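Section 8: Setting up your wardrobe in Closeto

Okay, so you've got the app installed and your account made (if not, go back to Section 7, I'll wait). Now comes the fun bit, which is getting your clothes in there! I did my whole closet over a long weekend in May and ended up with 202 items, so I've made most of the mistakes already.

Before you start

Charge your phone. Clear off the bed. Pull out one category at a time, say all your sweaters, and leave the rest hanging, or you'll be sleeping on the couch like I did.

Adding your first item

1. Tap the plus sign at the bottom of the Wardrobe tab.

2. Pick a category. You can change it later, so don't agonize over whether a shacket is a shirt or a jacket.

3. Type a name you'd really search for. "Green cardigan, big buttons" works great. "Cardigan 3" does not, ask me how I know.

4. Fill in the Fabric and Care fields from the tag. On tops and dresses it's usually in the left side seam, a few inches up from the hem, though some brands stick it at the back of the neck.

5. Tap Save, then wait for the little green check before you close the screen.

Note: If the tag has been cut out or washed blank, choose Unknown under Care. The app will then put that item in the Cold and Gentle group, and that's a pretty safe place for it to be.

Caution: Don't tap Merge Duplicates until you've finished a whole category. It matches on color and category only, and there's no undo. I lost 12 black T-shirts that way (the entries, not the shirts, thank goodness).

Making laundry groups

6. Go to Care, then Groups, then New Group. I keep one for reds and pinks, one for darks, one for towels, and one called Sveva for anything I've borrowed from my friend Sveva Bellini and have to give back in one piece.

7. Hold your finger on an item and drag it into the group. You can select up to 8 at a time.

8. Turn on Wash Reminder if you want a nudge. Mine was going off at six in the morning, so do check the time setting!

Note: New reds go in their own group for the first few washes. The app won't warn you about dye, it only knows what the tag says.

Backing up

9. Open Settings, then Export, and save the file somewhere that isn't your phone. The steps here match the update from 04/06/2024, and in older versions Export is hiding under Profile.
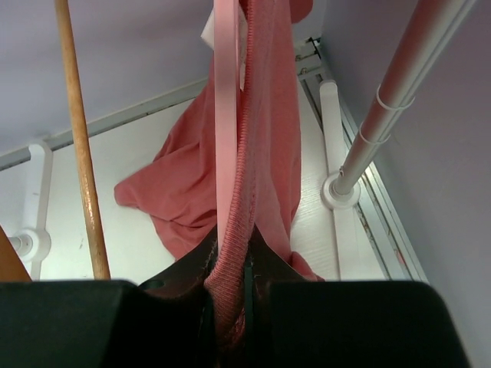
10. Open the exported file once to check that your items are in it, then go put the clothes back in the closet before the cat gets comfortable.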